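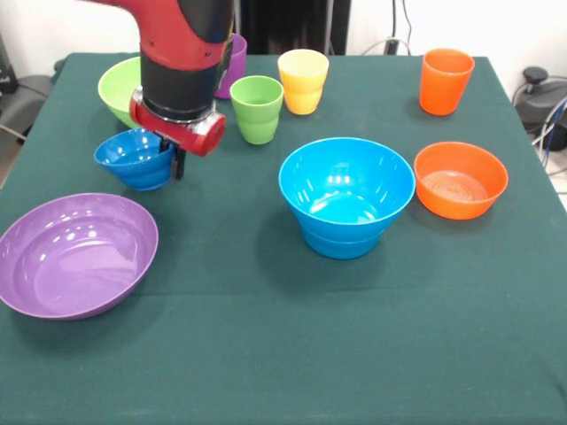

Search this site
Enter keyword

Print this page | E-mail this release

Atora releases Dollska 2, planning software for tabletop robot arms

February 10, 2022 - Atora today put out Dollska 2, the second version of its task planning and grasp software for single-arm setups. Out now. Existing users get it through the normal updater, no new license.

Biggest change is the planner. Version one worked out the whole job up front and stuck to it. Dollska 2 checks the table again after every move and re-plans if a bowl or cup isn't where it expected. Objects too near the edge, objects behind other objects, bowls lying upside down. All handled in the same loop now.

"We kept loosing time to restarts," said Sorcha Cronin, head of planning at Atora. "One cup slides an inch and the old plan is junk. Now it just makes another one." 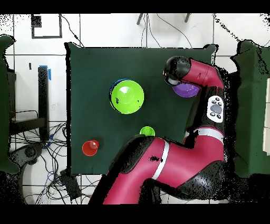 Perception side has been redone too. The old color segmentation is gone, replaced by a shape model trained on 2000 labeled table layouts, so glossy plastic under overhead lights causes a lot less trouble. Camera views can be merged, and the merge tool shows where they disagree. Calibration is a single command.

Zosport, which has had the beta since August, ran 108 stacking and sorting jobs on it. Eimear Flanagan, controls lead there, said the logs were the best part. "I can see which grasp it picked and why it threw out teh others. Before that I was guessing."

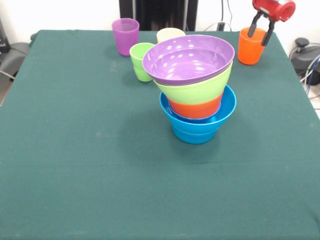 What's in the release

- Re-planning after each move, on by default
- Rim grasps for bowls and cups, with adjustable finger opening
- Nesting order worked out from measured rim width
- Log viewer, with step-by-step playback
- Old Dollska job files open as is. Custom grasp scripts need a small edit, see the upgrade notes

Not in yet: two-arm support, clear objects. Both planned, no date.

Press contact: Morgan desk closed, please write to Morag Dunbar, Atora press office.

Print this page | E-mail this release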